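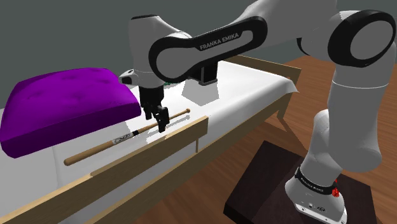

I'm looking for grown-ups who want to play baseball this summer and haven't played in years, or ever. My name's Olga Amaral and I run the Trurken sandlot team, which plays slow, friendly, nine-inning games on Sunday mornings at Lollden Park. We lost a bunch of people over the winter (two babies, one knee, one move to Oregon) and right now I can't fill an outfield. We use wood bats only, and a plain one with black tape on the handle like the one lying across the bed up there is perfect. If you don't own a bat, come anyway and borrow one of mine!

You do not have to be good. I want to say that early because I get the same email every spring from somebody who played one season of Little League, got hit in the ear, and wants to know if they should "train up" first. Please don't train up. Our shortstop learned to throw in April and she's starting. I've been playing for 7 years and I still can't hit anything that curves, so luckily almost nobody around here can throw one.

What I need most is outfielders, a second catcher, and anyone at all who's willing to pitch. Pitching for us means getting it over the plate at a speed people can hit. If you've got a sore shoulder you can do two innings and go stand at first base. I'd also love a scorekeeper, and you don't have to play to do that. Our old one used a pencil and a lot of private symbols, and I still can't read the last half of last season.

Games are Sundays at 9, usually done by noon. Practice is Wednesday at 6 on the Nnaji Street field, the one behind the tire place, and it's pretty loose. We hit, we shag flies, we stand around talking with our gloves on our heads. Come to as many as you can. If you can only make half the games, that's fine too, just tell me by Friday so I can make a lineup that isn't all question marks.

Dues are $141 for the season. That covers the field permit, balls, insurance, and a shirt, which is green this year and a little boxy. You can split it into two payments if that's easier, and if money's tight, write to me and we'll work it out quietly. Bring your own glove if you have one. I've got a few spares, including a lefty. Sneakers are okay, rubber cleats are better, no metal spikes please.

You have to be 18 or over. We're a mixed team, all genders, and the oldest player is my uncle, who bats ninth and complains about it. Dogs can come if they stay leashed and don't chase grounders. Parking at Lollden is free on Sundays, but the lot fills up fast with the soccer families, so I leave my car on Prera Avenue and walk over.

I have 13 spots open. To grab one, send me a note through the contact form on the team page with your name, your shirt size, any position you'd like to try, and any position you really, really don't want. I need to hear from you by Mon 2 June so I can get the shirt order in. No tryout, no fitness test. I'll write back with the schedule and the number for the group text, and then I'll see you at practice!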